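Progress report to the Solanki Fund, second period
Ruvcombe Orchard Project, Tondstead
Prepared by Macarena Painemal, August

When I last wrote, the top field was mostly brambles and good intentions. I'm very glad to say it now looks like an orchard, if a young one, and that I have spent more of this summer up a ladder than at a keyboard. What follows is where we have got to with the planting, the old trees, the pressing and the grafting classes, plus a note on money at the end.

## The new trees

All 43 young trees are in the ground and every one of them has leafed. I walk the rows most mornings with a mug of tea and I still get a silly amount of pleasure from it! They went in during the cold, clear spell we had been hoping for, on the grid that was agreed in the first report, with the cookers along the lower hedge and the dessert apples up the slope where they catch the afternoon sun.

The one change from the plan is spacing. The soil at the bottom end is heavier than our test holes suggested, and water sat in the last row for longer than I liked. We moved that row uphill and narrowed the grass path to make room. It means the mower has to go round by the gate, a nuisance but a small one, and the roots will thank us for it.

Guards and stakes are holding up well. The deer have been in (there were prints by the stile all through spring) and so far have settled for nibbling the hedge. Rabbits are a bigger worry. We have pressed the bottom edge of the mesh into the turf all the way round and I check it whenever I'm out with the tea.

## The old trees on the bank

These have been the real joy of the period. You'll remember that the bank was so overgrown we couldn't say for certain what was growing there. With the ivy off and the dead wood out, most of the old trees have put on strong new growth, and two of them turned out to be carrying a small, striped, very late apple that people in Tondstead call the Skorance. Older residents had described it to me more than once, always with the same puckered face, and I had half decided it was a local legend.

It is sharp straight off the branch and it keeps wonderfully. I had one last winter from the back of a neighbour's shed, wrinkled like a walnut, and it tasted of pear drops and honey. We haven't had the fruit formally identified yet. Leaves and ripe apples need to go off together, so that has to wait for autumn, and I would rather not put the name on a signboard until we know whether it's a variety in its own right or something common that has picked up a nickname.

In the meantime we have taken cuttings from both trees. If the worst happens to the parents in a gale, their wood will carry on elsewhere in the parish.

## Grafting classes

We planned on two classes and ran both. The first was rather chilly and involved a great many sticking plasters. By the second we had learned to start everybody on willow prunings, so that the precious wood only came out when hands had got used to the knife, and the results were so much better that I'll do it that way from now on.

What I hadn't expected was how sociable it would be. Grafting is slow and fiddly and you're sitting down, so people talk. We heard about long-gone orchards behind the chapel, cider made in a bathtub, and a pig that had to be walked home after eating windfalls. I've started writing these stories in the back of the orchard book, with permission, and would love to do something with them next year.

## Pressing

The press has been repaired and stands in the cart shed. It needed a new screw and a thorough scrub, and the cloths had to be replaced. We gave it a trial run on bought-in apples and the juice was cloudy, brown and completely delicious. It also went all over the floor, so there is now a lip on the tray.

Still to sort out before the harvest:

- somewhere cool to keep bottled juice
- a drain for the washing-down water
- a proper cover for the scratter, which has a gap I don't want small fingers near
- a rota for pressing days, which people are already asking about

## Money

The £1,000 set aside for tools and tree guards has been spent as planned, and the receipts are in the folder that goes with this report. Repairs to the press came out of our own takings. I'm not asking for anything to be moved between headings.
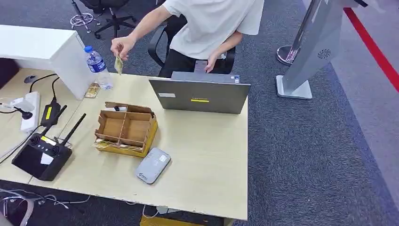 Tree sponsorship has been the happy surprise on the income side, and most of it comes from people within walking distance of the field. We put a form online and it does get used, but plenty of our supporters still prefer a folded banknote handed over at the desk, with the laptop open so the name goes straight on the list. I have kept both routes going and each gift gets a paper receipt, whatever its size. The sponsors' names will be read out under the old trees on the first pressing day, and there will be juice for anyone from the Fund who would like to come and listen. Please bring boots.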